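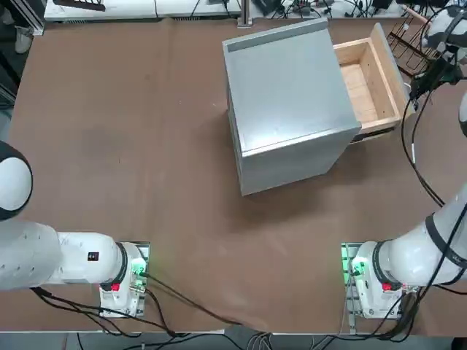 How often does a shared workroom need a full walk-through?
Twice a year is enough for most rooms, once in March and once in September, plus a short look after any move or repair.

Workroom Safety Checklist, Mollel Building, Second Floor
Inspected by: Ok-hee Ha
Date: Mar 18, 2024

Exits and aisles

1. Exit door opens fully from inside. OK.
2. Aisles at least 36 inches wide. OK on the window side. The aisle by the sink was down to 30 inches with the paper cartons in it. Cartons moved during the visit.
3. Exit sign lit on battery. Failed after 20 minutes. Replace the battery and retest.

Storage and furniture

4. Drawers closed when not in use. Remind everyone at the start of shift. Open drawers at hip height are the most common bruise in our log.
5. Drawer stops hold when pulled to full length. Checked on the Kesis units only. The rest are due in September.
6. Nothing heavy above shoulder height. Two boxes of floor tile on the top shelf. Bring them down.
7. Cups and other drinkware kept off work surfaces. Needs work. Use the shelf by the door. 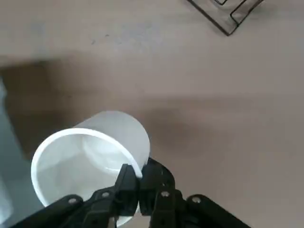
Electrical

8. Cords free of cuts and tape. One taped cord on the Lastora fan. Taken out of service and tagged.
9. No power strip plugged into another. OK.
10. Panel door clear for three feet. OK. Floor tape is wearing off and should be redone.

Fire and first aid

11. Extinguisher gauge in the green, pin in place. OK, both units.
12. First aid kit stocked. Short on gauze and burn gel. The eyewash bottle is in date.

Comments

The sink aisle was written up last time as well. I would like the cartons to have a marked spot by the loading door so they stop drifting back. The same goes for small items that get dropped into whichever drawer is nearest.
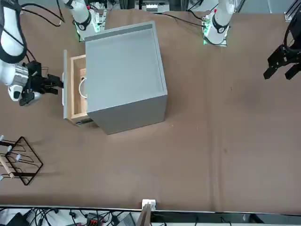

Labels on the drawer fronts would help with that, and the Custari label maker in the office still works. The exit sign battery comes first, then the tile, then the gauze. Please initial each item when it is done and leave the sheet in the tray by the time clock.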